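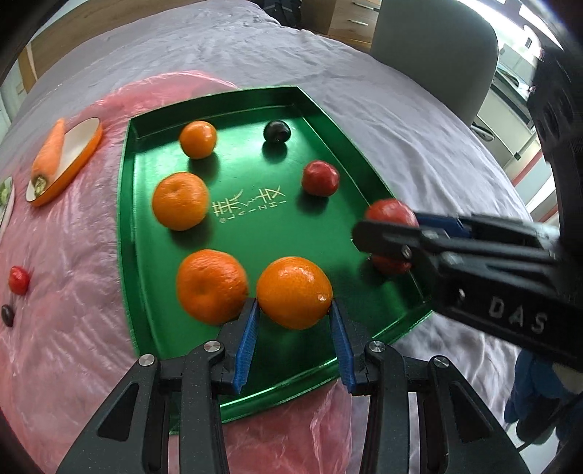 gripper width drifting vs fingertip pose, Tretard 16

hexapod_lou
Recording two-handed fruit stuff into a tray, replaying through Tretard. Width signal lags the pose by 30 ms on the left hand, right hand is fine. Policy closes late and bumps the orange. Anyone seen this?

barbu_user
Yep. Shiny green tray? Check your pose tracker first. Reflections kill feature matching, you get jumps that look like lag.

hexapod_lou
its not jumps, its a constant offset. Plotted 300 episodes, same every time

Sofia Tsoukalas
Constant = timestamps. Tretard stamps width on arrival, images on exposure. Don't retrain anything yet.
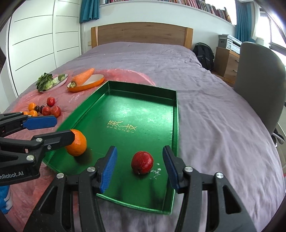 Does resampling both streams to one clock fix it?
Only if the stamps are right to begin with. Shift the left width stream first, then resample, otherwise you just bake the offset in.

barbu_user
Disagree, I'd let the policy eat it. We trained on 400 episodes with worse lag, fine on apples.

Sofia Tsoukalas
Fine on apples because they sit still. Try something small that rolls. Also left and right disagree in his data so the two hands never line up. Thats not something you want learned.

hexapod_lou
Shifted left by 30, replayed in Idach. Fingers close on time now. Still one odd thing, planner wants both hands over the tray at once and the collision margin makes it freeze. Dropping margin for the hand thats holding still?

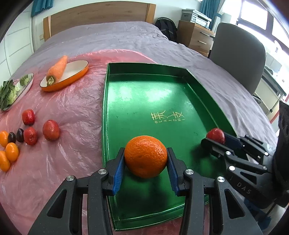 viltano_dev
Don't drop it, make it per-link. Fingers small, housing stays big. Config is in the Idach planner file under margins, reload after.

hexapod_lou
ok trying tonight, will post the plots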